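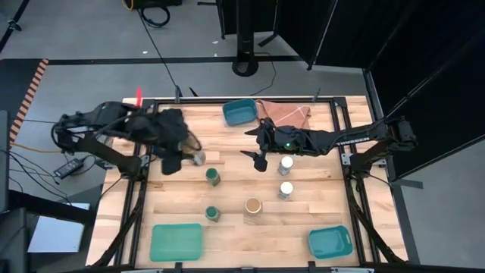

Figure 3. Bimanual table-clearing cell, mixed cups and cloths with three open bins.

4.2 Mixed-Object Clearing

The second task family asks whether a controller trained on single-category sorting can clear a table that holds both rigid and soft items. We chose cups and cloths because both are common in kitchens and small cafes, and because they fail in different ways. A cup that is gripped badly tips or slides. A cloth that is gripped badly usually still comes up, but it drags whatever is next to it.

As Figure 3 shows, a cloth can overlap a cup while one gripper is already pressed into the fabric. Such overlaps were allowed in the starting layouts and were not corrected by the operator. An episode was scored as a success only if every item ended inside a bin and no cup was upset on the way. Partial clears were logged separately and do not count toward the rates reported below.

We collected 1,976 demonstrations by teleoperation at the Skellham site and held out 200 starting layouts for testing. The Cluvel policy was trained on the full set. The baseline, Dalsgaard, uses the same camera inputs but plans each arm on its own and blocks the second arm whenever the two work areas overlap.

On layouts with cups only, Cluvel cleared the table in 80 percent of trials. Adding cloths lowered the rate for both systems, and the drop was larger for the baseline. Most baseline failures came from waiting: one arm held a cloth over the middle of the table while the other stayed locked out, and the episode reached the time limit.

Cluvel's failures were of 2 main kinds. In the first, the gripper closed on cloth and cup rim together and lifted both. In the second, the cloth was released with a corner hanging over the side of the bin. A person would tuck the corner in without thinking about it. Our policy has no such step, and the wrist view is often blocked by the fabric itself at that moment.

We also tried a slower release, tuned in February on the Jellell test bench. It reduced hanging corners but lengthened each episode, and it had no effect on double grasps. Section 4.3 repeats the test with the bins moved between episodes.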